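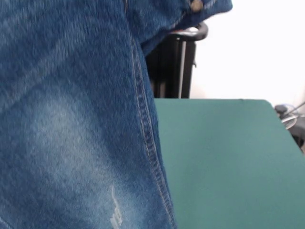
The press screening began at nine in the morning, and by the first coffee break three people had told me I was watching the future of European documentary. I had seen 76 minutes of a man mending a fence.

I should say that it was a good fence, and well shot. The film, Fatura, comes from a small outfit called Nikov Films, and it has been collecting invitations since October with the steady appetite of a parking meter. Its makers call it an observational work about debt. The word debt is spoken once, near the end, on a radio in another room. Everything else the film has to tell us about money is in the catalogue, in a director's statement that runs to six pages.

Slow films don't trouble me. Some of the best afternoons of my life have been spent in the dark with a shepherd. What bothers me is the growing habit, among programmers more than film-makers, of treating slowness as proof of seriousness. A long take can be patient, and it can also be what you are left with when you haven't decided what the shot is for. Festivals have become very bad at telling the two apart, or at least at saying so out loud.

Look at how the films reach us. Most of the titles in this year's main programme at Grornivia had already been through a project market, a rough-cut workshop and a pitching forum before a single ticket was sold. At each stop somebody with a lanyard gave notes. The notes, as far as I can gather from directors who have sat through them, tend to agree: less explanation, fewer interviews, hold the shot. Perfectly sound advice for one film. Give it to 20 and you get a house style.

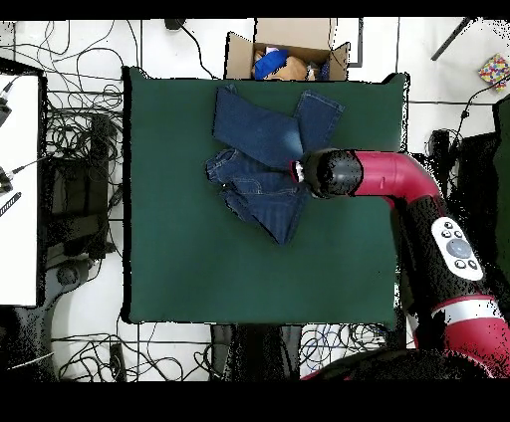 The market itself has its own building now, across the river from the cinemas, and on Thursday I spent most of the day there. The pitches lasted seven minutes each and nearly all of them promised intimacy. One team wanted money to follow a ferry crew for three years. A commissioning editor asked what would happen in the film. The director said she didn't want to impose a story on these people, and the room murmured its approval. I thought it was a fair question. Somebody is going to impose something, if only in the edit, and I would like to know early on who it is and what they are after.

The Papadakis fund, which pays for a good share of these projects, says that it backs "risk". I asked its press desk how many of the films it supported last year had found a distributor outside their own country. The answer came back that distribution was one measure among several. No doubt it is. The other measures turned out to be festival selections, which are decided by many of the same people who sit on the fund's panels.

None of this is a scandal. It's a small world with little money in it, and people who know each other's work will pick each other's work. But it does make the talk of discovery hard to swallow. In the section actually labelled Discoveries, six of the directors had shown films here before.

There was one surprise. Late in the week, in the smallest cinema, I caught a scrappy half-hour about a bus company's lost property office, made by two former employees and shot on whatever they had. It has a voice-over. It has jokes, and a terrible song over the credits. People explain things to each other because that is what people at work do all day. The makers plainly liked their old colleagues and plainly disliked their old boss, and they didn't pretend otherwise. It was playing out of competition, with no second screening, and the seats were perhaps a third full.

Fatura won the main prize on the closing night. The jury praised its refusal to judge. I went back and watched it again the next morning, to be fair to it, and I still think the fence is the best thing in it.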